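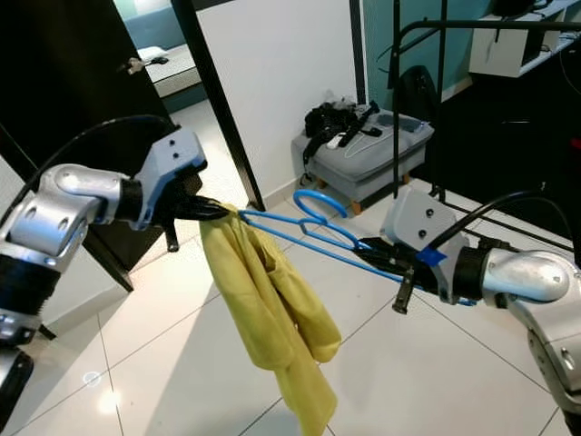

The hanger problem

Plastic hangers are cheap, light and usually the wrong width. A shirt hung on one that is too wide develops a raised point at each shoulder. On one that is too narrow, the sleeve seam drops and the fabric creases behind the collar. Measure the garment flat, seam to seam, and choose a hanger slightly shorter than that figure.

The Daseck range, sold in packs of 18, is moulded in a single piece with the hook fixed. It costs less than the Mathias equivalent, whose metal hook swivels. A fixed hook means that every garment must go on facing the same way, or be taken off and turned. In a shared wardrobe this becomes tiresome by about the second week.

Thin knitted cloth should be folded over the lower bar. Woven cotton can go on the shoulders, provided the top button is fastened first. Feed the hanger in from the hem when the neck opening is small; pushing it down through the collar stretches the rib, and the stretch is permanent in most cheap jersey.

Load is rarely the limit. We left a Vasum hanger carrying 400 grams on a rail from August until 26th January and measured no sag at the arms. The rail was a different matter. A wardrobe rail 2340 mm long needs a centre support, and the Avport bracket, fixed with two screws into solid timber, is adequate. Into plasterboard alone it is not, whatever plug is used.

Clean hangers with a damp cloth before spring clothes go back on them.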